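We use cookies to make this site work and to see which posts people read. Accept | Manage settings

How I Fold a Blue Cloth That Does Not Want to Be Folded (and Everything Else in the Linen Pile)

Posted 1 July 2023 | 8 comments | 151 shares

I have a drawer of cloths. Big ones, small ones, ones that were once a pillowcase, ones I bought at Bassey because they were on the table by the register and I'm weak. For years I balled them up and leaned on the drawer until it shut. Then in April the front came off the drawer in my hand, and I decided it was time to learn to fold soft things properly.

So this is my method. It works on dish towels, napkins, cleaning cloths, dust covers and any other floppy piece of fabric with four sides. It also works on things that are only sort of rectangular, which I'll get to, because most of mine are.

What you need

A table. The bigger the better, and please clear a good patch of it. I've folded on beds and I've folded on my knees and both times I ended up with something shaped like a pasty. A bed gives under your hands, so you can't press a crease into it.

A clip or two. Any small clip will do, the kind you'd put on a bag of chips or a stack of papers. Mine came in a tub from Koveck and I've lost most of them.

Your hands, reasonably dry. I had hand cream on the first time I tried to do this seriously and I don't recommend it.

You don't need an iron. I own one and it came out of the closet for exactly none of this.

Step 1: Dump it and leave it alone for a second

Drop the cloth on the table and resist the urge to start flapping at it. I used to grab the nearest edge and snap the whole thing in the air like somebody making a hotel bed, and all that did was turn a small mess into a wide mess. Let it land in a heap. A heap is fine! Look for where the stitching runs, because a seam or a hem is going to lead you to a corner sooner or later.

If the cloth is the same on both sides, you can skip worrying about front and back. If it has a hem, the side where the hem is turned over is the back, and you want that facing up when you start.

Step 2: Find one corner and pin it down

Follow an edge with your fingertips until you run out of edge. That's a corner. Pull it out flat, away from the heap, and put a clip on it. The clip gives you a fixed place to come back to. I can't tell you how many times I've found a corner, let go to look for its neighbor, and then had to find it all over again.

Pull it out far enough that it makes a proper point. If it's still curled under, you'll be folding from the wrong spot for the whole rest of the job.

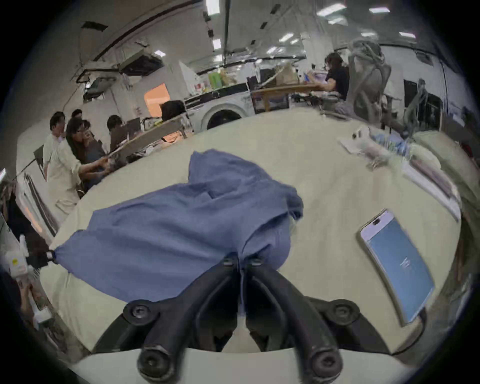
Corner out to the clip on the left, and the rest still in a heap.

Step 3: Pinch the peak

There's nearly always a high point in the heap where a lot of the folds meet. Take hold of a single fold there, just a pinch, and draw it gently away from the clipped corner. Don't grab a fistful. A fistful moves three layers at once and you'll drag the creases along with it. With a small pinch the cloth sort of unrolls itself, and you'll see the next edge come loose.

Go slowly. If it catches, let go, move your fingers over a bit and pinch again. I do this four or five times on a big cloth and maybe twice on a napkin.

My neighbor Fermín Medina thinks this whole step is fussy and that you should just pick the cloth up by two corners and let gravity do the work. He's very tall. It works for him. I'm not tall, and anything longer than a bath towel hits the floor and picks up whatever is down there, so I stay on the table.

Step 4: Walk the edges out

Now you've got one corner held and the middle loosened up. Start at the clip and run your hand along one edge until you reach the second corner. Lay it flat. Go back to the clip and do the same along the other edge. The last corner usually turns up on its own, tucked under the middle, and you can just flip it out.

Smooth from the center toward the edges with the side of your hand – flat palm, light pressure, like you're brushing crumbs off. If you smooth from the outside in, you push all the slack into the middle and get a bubble.

Step 5: Fold in half, then cheat

Take off the clip. Bring one short side over to meet the other, and line up the corners first and the edges second. If the corners match and the edges don't, your cloth isn't square, and welcome to the club. I had a set of napkins from Drascombe that were so far off I thought I was doing it wrong for weeks.

The cheat: fold the uneven edge to the inside. Pull it in by about a finger's width so the fold on the outside is the straight one. Whatever is going on in there is between you and the napkin.

Then in half again the same way, and press along the fold with your forearm. A forearm is better than a hand for this, it covers more ground.

Step 6: Thirds, and into the drawer

You should have a long strip now. Fold one end in by a third, then bring the other end over the top of it. It ought to be able to stand up on its edge without flopping. If it flops, it's too loose, so open the last two folds and press them again.

File them upright with the folded edge facing up, like records. You can see every one, and you can pull out the blue one without bringing up the whole family.

How long does it take?

My first one took ages. Now I'd say some 60 seconds for a big cloth if it's behaving, and less for the little ones. I do the pile with the radio on and it's gone before I've noticed.

A few things that went wrong for me

Stretchy fabric creeps. If you're folding jersey or anything with give in it, use two clips, one on each end of the same edge, and don't tug.

Slippery fabric slides off the table when you're not looking. Put a towel down first and fold on top of that.

Very thick cloths don't want to go in thirds. Stop at halves and lay them flat at the bottom of the drawer. I have one heavy Andside throw that beats me every time, and it lives over the back of a chair.

Next up is fitted sheets, once I've worked up the nerve.

Filed under: Around the House | 1,878 views

Get new posts by email. One a week, unsubscribe whenever you like.

Contact | Privacy | Back to top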